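Speaker notes, Filipa Nogueira
Teaching by hand: what we learned at Lastby
Dinesholm, February 28, 2019

Slide 1. Say hello, thank the hosts, and get straight into it! I love this subject and I only have 6 minutes before the demo.

Slide 2. Leave both up while people find seats.
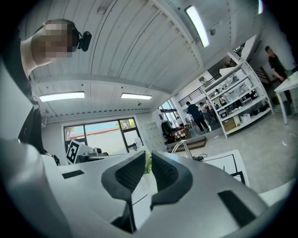
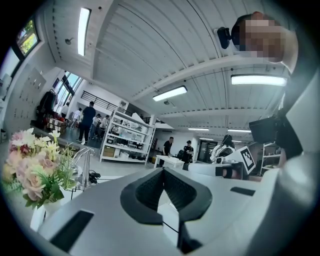

Hand-held gripper, white body, in both.

Slide 3. Question I always get: why teach by hand when you could drive the arm by remote control?

My answer: speed, and feel. With a gripper in your own hand you move the way you normally would, and you notice right away when a grasp is going wrong. Remote control still wins when the task depends on how far the arm can reach, so we kept the Carura rig for those.

Slide 4. Numbers. 222 demonstrations in January, goal is 1,000. Two tasks so far: cup onto saucer, lid onto jar. (The lid is so much harder than it sounds, tell the Amaral story if there's time.)

Slide 5. Tips for anyone starting out. Slow down just before contact. Vary where you start. Keep the fumbles where you recover, they're gold!

Slide 6. Demo. Ask for someone from the front row to try the lid. Questions while they practice.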